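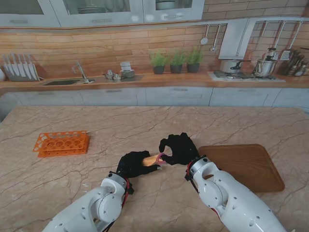 4. Island Top and Work Accessories

This section covers the marble island top of the Virkum kitchen, the wooden board, the orange rack, and the back run. Complete Section 3 (leveling the base units) before you begin.

4.1 Checking the top

Nominal dimensions: length 3000 mm, finished height 859 mm, slab thickness 31 mm.

1. Lay a straightedge across the top in both directions. If it rocks, go back to Section 3 and adjust the feet.
2. Run a fingernail across the darker veins. Veining is part of the stone and can be felt in places. Report any vein that catches the nail along its full length.
3. Wipe the whole surface with a damp cotton cloth and a pH-neutral cleaner. Dry it with a second cloth.
4. Apply Vikell stone sealer in a thin, even coat. Leave it for the time printed on the can, then buff off the excess.

CAUTION: Do not use vinegar, lemon juice, or descaler on the marble. Acid dulls the polish, and the mark cannot be wiped away.

NOTE: Vein color and density differ from slab to slab. A replacement top will not match the original.

4.2 Placing the board and rack

1. Wipe the underside of the board before setting it down. Grit trapped under wood will scratch the stone.
2. Set the board on the right side of the island. It may sit at an angle, but keep all of it at least 50 mm from the edge of the top.
3. Set the rack on the left side with the holes facing up. Press down on each corner. If it tips, check the stone under it for crumbs.
4. Leave the middle of the island clear. Bread, rolls, and other small items are handled there and passed from one side to the other.
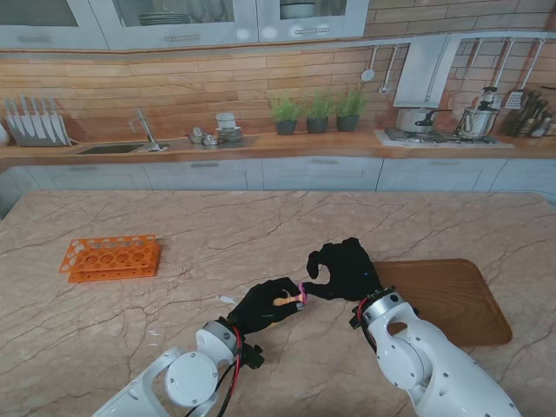

Figure 4-2. Middle of the island in use, rack at left. Plates and a bowl are stored behind the glass doors.

NOTE: The rack is plastic. Do not put it on or next to the stovetop, and do not use it as a trivet.

4.3 Daily cleaning

1. Lift the board and the rack off the stone. Do not slide them.
2. Collect crumbs and scraps with a dry cloth, working toward you. Small pale crumbs are hard to see on this marble — look across the top at a low angle.
3. Wash the board by hand in warm water and stand it on edge to dry. Do not soak it.
4. Rinse the rack under the faucet and shake out the holes. Remove any rod or stick first.
5. Wipe the stone, dry it, and put everything back.

CAUTION: Never return a damp board to the marble. Moisture held under the wood can leave a ring that takes days to fade. 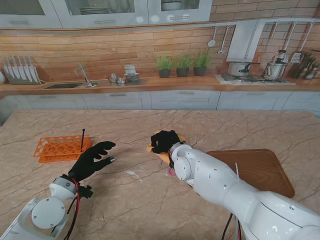
Text: Castari Technical Documentation, Obradović office
Revised 06/01/2026

4.4 Arranging the back run

The wooden back counter is set out from left to right in the order below. Other layouts are possible, but keep the herbs between the sink and the stovetop within easy reach of water.

1. Knife block at the far left. In this block the knives stand with their blades upward. Take hold of a knife only by its handle.
2. Sink and faucet. Dry the wood behind the faucet after each use.
3. Metal containers, bowls, and plates near the center.
4. Potted herbs, in a row. Use saucers if the pots have drain holes.
5. Gas stovetop, with the pot and kettle under the range hood.
6. Utensil holder in the far right corner.

CAUTION: Keep cloths, paper, and the oil can away from the burners.

Oil the back counter every July with the oil supplied in the accessory box. Do not let this oil run onto the marble. For sealing intervals, see Section 7.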